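Laundry Tips from the Mollunis Household Handling Study

Last updated: Sunday, November 6, 2022
Reading time: 3 minutes

The Mollunis household handling study examines how a two-armed robot loads and unloads a domestic front-loading washing machine. Its first purpose is to compare training methods. In the course of the work, however, the team has had to write down exactly how a load of washing is moved from basket to drum, and much of that procedure applies equally to people. The advice on this page is drawn from the September round of trials and is offered to households, to managers of shared laundry rooms and to other groups setting up similar work.

Where to put the basket

The study compared two starting layouts. In the first, the basket stood to one side of the machine, clear of the door. In the second, it stood on the floor directly below the open door. A set of 150 loading attempts was carried out, divided equally between the two layouts, with the same garments used throughout. An attempt was recorded as complete when every garment was inside the drum and nothing lay on the floor or across the door seal.

Of the 150 attempts, 103 were complete. The layout with the basket to one side gave the better result. With the basket below the door, the arm had to reach around the bowl of the door to take hold of clothing, and garments near the hinge side were often left until last. The second layout has been kept in the programme all the same, as many homes have no room for any other. 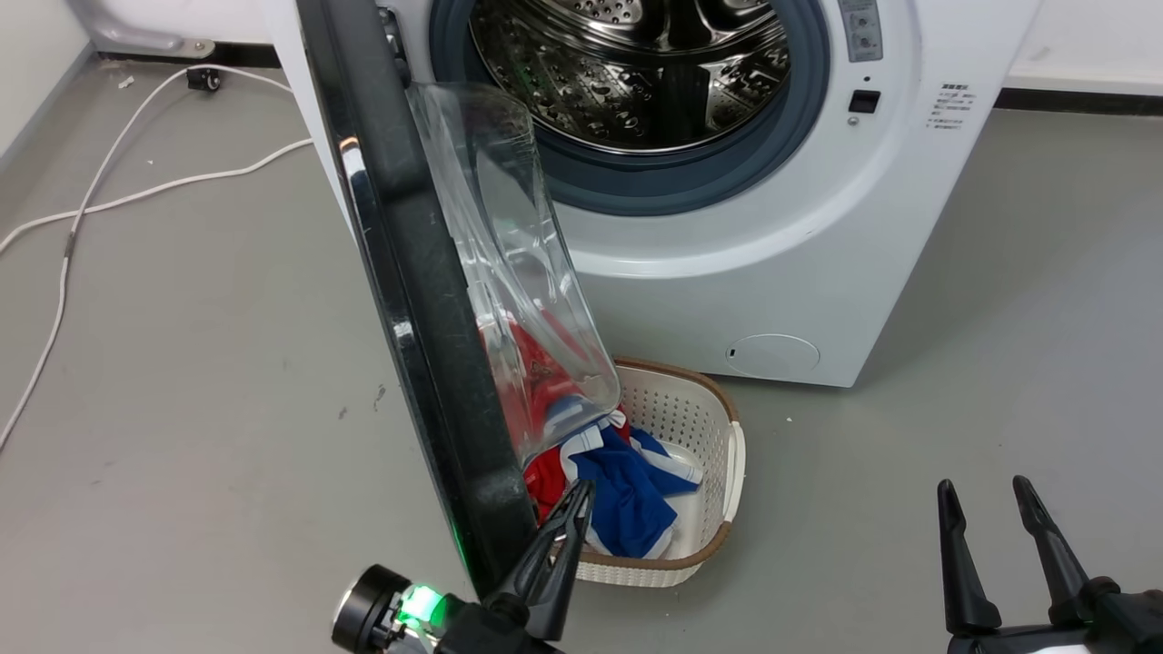 Tips for loading

1. Open the door as far as it will go before lifting anything. A door left half open swings back against the arm, and in the trials this was the most common cause of a dropped garment.

2. If the basket must stand under the door, turn it so that the fullest side faces away from the hinge. Clothing trapped beneath the door glass or plastic is difficult to grip cleanly.

3. Take garments one at a time, by the thickest part. Shirts and sports tops should be held near the collar. A sleeve or hem tends to draw the next garment out with it.

4. Carry each item past the rubber seal before letting go. Items released at the opening are inclined to slide forward and rest in the fold.

5. Check the seal with a finger before closing the door. Socks and thin straps are easily missed, both by eye and by camera.

6. Keep cables and hoses away from the place where you stand or where equipment moves. Loose cable should be gathered against the wall.

How the method was taught

The robot was trained from demonstrations. An operator guided both arms through the task, and the system learned from the recorded movements together with the view from the head camera. The training set held 3,000 short demonstrations, covering reaching, gripping, placing and closing the door.

Two training methods were compared. The Barno method learns the task as one continuous movement. The Enache method divides it into stages and moves on only when the present stage is judged complete. Enache was slower on each load but left fewer garments on the seal. Barno performed well with small loads and less well with tangled ones. The control software, Fastgate, was identical in both cases.

Selvaraj Herath, who leads the study, notes that the results apply to one model of machine and to dry clothing only. Wet washing is heavier and clings to the drum, and unloading will be reported separately.

Setting up a fair trial at home or in a workshop

Groups wishing to repeat the work are advised to mark the position of the basket on the floor with tape and to return it there after every attempt. Use a mixture of colours and fabrics — plain white items alone will give a misleading picture of how well the system sees. Drop the garments into the basket without folding or arranging them. Record failures in full, including those that the operator was able to put right.

The machine should be switched off at the wall during all loading trials, and the stop button should be within the operator's reach. Wipe the inside of the door between sessions with a soft damp cloth, then dry it. Smudges and reflections on the bowl can affect the camera's view of whatever lies behind it.

Contact the study office | © 2022 Mollunis | Back to top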